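March 13, 2019

Open day at the Herkeck robot lab! I took the 10 o'clock bus out to Ulemport and still got there before my cousin, who drove.
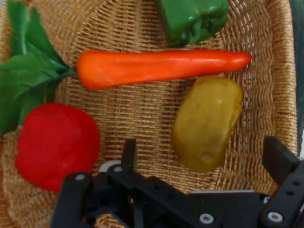 The arm's-eye view of the vegetable basket. I want that carrot.

So the demo I liked best was run by a woman named Assunta Farina, who talked the whole time with her hands in her pockets and let the arm do its thing. They call it Pace (I asked if it was short for something and she said no, just Pace). The job is toy vegetables and a wicker basket, which sounds like nothing until you're standing there holding your breath over a fake potato. She told us the peppers give them the most grief because they're so round, and that in February they ran the same pick 33 times in one afternoon and she went home dreaming about it.

A little kid in front of me wanted to know if it could make soup. Not this year, apparently!

Afterward we had terrible coffee in the lobby and I signed up for the Windcombe visit, the one with the warehouse carts. It's 17 dollars, parking included. Must call Mom about the dog that weekend. Feet hurt, bed now.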